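The Hullow Prize

The letter from the Hullow Prize came on a Friday, and by lunch Rowena Samonte had read it to the mailman, to the dentist's answering machine and to her sister in Indavcombe, who asked whether it came with money.

"Up to 2000 dollars," said Rowena.

"Up to," said her sister.

The Hullow was given each November for a first novel by a person over sixty. Rowena was sixty-three and her novel was called The Salt Ledger. It was 84 chapters long and concerned a lighthouse keeper's widow who refuses to speak until the last page, at which point she says "No." Rowena had been writing it for eleven years. Her husband had left in chapter 44, with the good suitcase, and she had always felt that the book picked up after that.

The letter said she was on the shortlist. It also said that the judges would like to meet the finalists, informally, over soup.

"What do you wear to soup?" she asked Hervé Gautier, who rented her upstairs room and had once been to Paris for a funeral.

"Something dark," said Hervé. "In case."

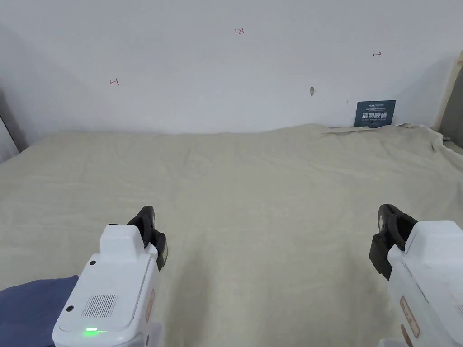
She went through the closet after supper. The black dress made her look like the widow, and she worried the judges would expect her not to talk. The green one had been bought for a wedding that was now also over. In the end she laid out a gray skirt and a blouse with a bow at the neck, and then sat down next to them on the bed and read her first chapter aloud, to see how it held up. It was mostly fog. She had been proud of the fog for so long that she had never noticed how much of it there was.

She crossed out a page. Then she remembered that the judges already had that page, and she wrote it all back in.

The soup took place at the home of Bernadette Caron, who chaired the judges and had written nine novels about the same divorce. She lived up a hill in a house full of stairs. There were three finalists. One was Rowena. One was Nomvula Oosthuizen, a retired surveyor, whose novel was set entirely on a bus. The third was a man named Welington Bragança, who had brought his own spoon.

"I've got a sensitive tooth," he explained. "Metal sets it off. This is horn."

"How wonderful," said Bernadette Caron, and Rowena saw the prize drift a foot or two toward Welington Bragança.

The soup was leek. They ate it on low chairs, with their knees up, and Bernadette went around the room asking each of them where the book had come from. Nomvula said hers had come from the bus. Welington said his had come to him in a dream, in Portuguese, and he had woken up and taken it down, and it had needed very little work.

"And Rowena?"

She had prepared for this. She had a good answer about silence, and about her grandmother, who had in fact never shut up. But the bowl was hot and the chair was low and what she said was, "I wanted to be let alone in the evenings."

There was a pause. One of the other judges, a thin man who had been asleep or thinking, opened his eyes.

"And were you?" he said.

"Yes," said Rowena. "It worked very well."

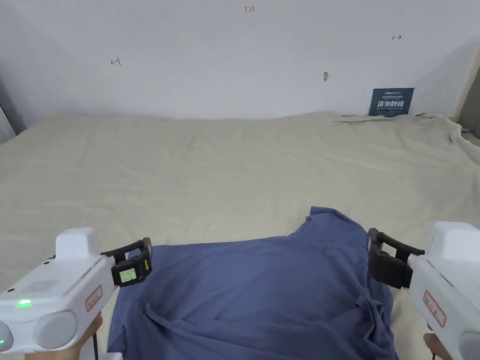 The blue cloth, bunched up in the middle.

Nomvula drove her home. It was raining, and Nomvula drove the way a surveyor drives, as if the road might be an inch off from where it was supposed to be.

"It'll be him," she said. "It's the spoon."

"It's the dream," said Rowena. "You can't compete with a dream. I had a carbon copy and a bad back."

"Mine's only 90 pages on a good day. It's a short route." Nomvula slowed for a green light, on principle. "What happens to your widow?"

"She says 'No.'"

"To what?"

Rowena watched the wipers. In eleven years this had not come up. Somebody had to be standing there at the end, asking the widow something, and she had never put anyone in the doorway.

"I'd have to look," she said.

It was him. The letter came two weeks later, on thinner paper. It thanked her for her company and her fine sense of weather. Welington Bragança received the full 2000 and told the Hervieu Courier that he planned to have the tooth seen to.

Rowena read this out to Hervé, who said he was sorry and asked if the heat could go up a little in the back. She said it could. She made tea, carried it to the table under the stairs and took out the last chapter, the one with the door in it.

She put a man on the step. He had a good suitcase with him and the rain was running off his hat. She let him stand there for most of an evening while she decided how he should put it, and when Hervé came down for a glass of water at eleven he still hadn't been asked in.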